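24 de febrero de 2018 - cuaderno del banco de la encimera, pinza Ravex

Sigue el fallo del agarre con los rollos de cinta. Necati Ertürk lo da por cerrado desde que cambió el umbral de fuerza. Yo no lo veo. El registro de anoche marca 100 ciclos con «agarre correcto» en todos, y en 4 de ellos la célula de carga dice que la pinza subió sin peso. O miente la célula o miente el controlador, y la célula la calibró Damian Frei delante de mí.

Lo que me preocupa es el aviso 2595 (consigna de fuerza no alcanzada). El programa lo escribe en el fichero y sigue tan tranquilo. Si un aviso no para nada, para mí es decoración.

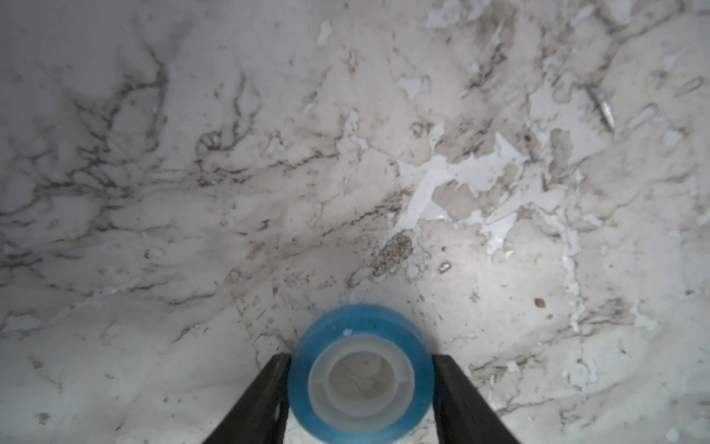
La explicación de Nuvero es que el rollo cede y que la pinza interpreta el hundimiento como cierre completo. Puede ser. También dijeron en octubre que era el cable, y cambiamos el cable. He pedido la curva de corriente del motor sin filtrar - la que mandan siempre viene suavizada y ahí no se distingue un rollo apretado de un dedo que roza.

Hawi Ambaye propone bajar la velocidad de cierre a la mitad. De acuerdo en probarlo, pero de una en una: si tocamos velocidad y umbral a la vez no aprenderemos nada. Primero la bandeja blanca tal como está, con los rollos juntos contra un lateral, que es donde la pinza tiene menos sitio para entrar.
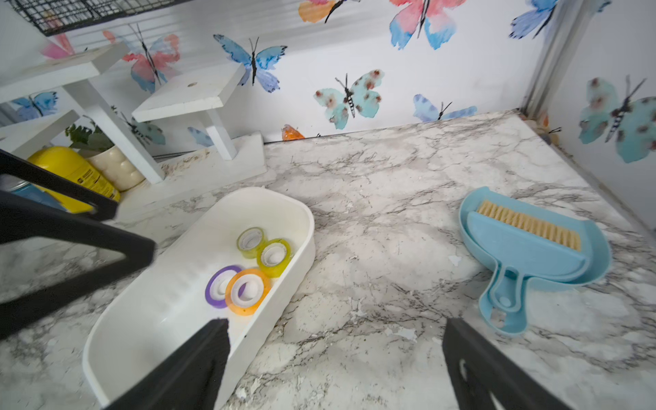
Otra cosa, y esta es de seguridad. Brigitta Mösli pulsó la parada y los dedos se abrieron en lugar de quedarse quietos. El manual de Clerness dice «estado seguro» y no aclara cuál. Con un rollo de cinta da igual, con algo pesado no. Hasta que lo sepamos, manos fuera de la bandeja con el brazo habilitado, también para «colocar un momento» un rollo.

Pendiente:
- Que el 2595 detenga el ciclo (Necati).
- Repetir los 100 ciclos con la célula grabando aparte.
- Preguntar a Clerness por la parada, por escrito.

No firmo el cierre de la incidencia hasta ver las dos curvas superpuestas.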